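Unit 4: Keeping fruit after harvest

These notes go with the second half of the storage unit. Read them before the practical at the Plenditz packing shed, and bring the temperature log sheet from Unit 3.

## 4.1 Fruit is still alive

A picked fruit keeps breathing. It takes in oxygen, uses up its stored sugars, and gives off carbon dioxide, water, and heat. It can no longer replace what it uses. Storage is a way of slowing this down.

The rate depends mostly on temperature. A pear held at room temperature may ripen in days, while the same pear held just above freezing can keep for months. Growers call the heat a fruit brings in from the orchard *field heat*, and it should be removed as soon as possible after picking.

## 4.2 Two groups

**Climacteric fruits** go on ripening after harvest. Breathing rises sharply, and the fruit produces a burst of ethylene gas. Apples, bananas, peaches, and most pears belong here.

**Non-climacteric fruits** do not ripen further once picked. Grapes, cherries, citrus, and strawberries must be picked ready to eat.

European pears are a special case. Left on the tree until soft, they turn brown and mealy around the core. They are picked firm, chilled for a period that depends on the variety, and then brought back to a warmer room to finish.
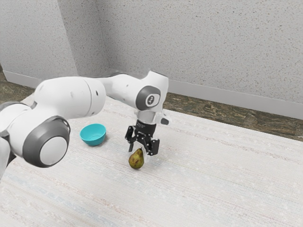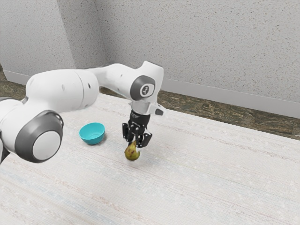

**Why are pears and bananas kept out of the same cold room?**

Bananas are damaged by cold that suits pears. Below the mid-50s Fahrenheit their skin turns gray and they may fail to ripen, while pears keep best near 30°F. Ripening bananas also give off ethylene, and this would start the pears ripening early.

## 4.3 Ethylene in the store

Ethylene acts at very low levels. Commercial ripening rooms often use 100 parts per million, but far smaller amounts will affect sensitive produce over a long stay. Common sources are ripe fruit, bruised fruit, rot, and engine exhaust.

Ways to limit it:

- Remove damaged fruit before loading.
- Vent the room on a schedule.
- Keep fuel-powered forklifts outside.
- Fit a scrubber where venting would let in too much warm air.

## 4.4 Worked case: the Brullari store

The Brullari store is one insulated room holding 300 bins of winter pears. It was filled over 19 days in September. The door was open for much of each day, and the bins nearest to it cooled slowly. By January those bins had yellowed, while the fruit along the back wall was still green and firm.

The neighboring Mernance store took in the same variety from the same slope. It has a separate pre-cooling room, and no bin went into long storage until the fruit at its center was cold. Losses there were much lower.

Points to note:

1. Air temperature and fruit temperature are different readings. Brullari logged only the first.
2. Bins were stacked tight against the door-side wall, which blocked the return air.
3. The store was rated to cool roughly 4,000 pounds of warm fruit a day. Deliveries went over this in the first week.

## 4.5 Humidity

Fruit loses water through its skin. Pears begin to shrivel at the neck after losing a few percent of their weight. Aim for 90 to 95 percent relative humidity. Dry wooden bins soak up moisture from the room, so wet them before filling. Plastic liners help, but they must be perforated or carbon dioxide will build up inside.

## For the practical

Read the Pattinasarany handout on firmness testing. Take each pressure reading on the widest part of the fruit, with a small disc of skin removed, and test both sides. Write down the pulp temperature next to every reading.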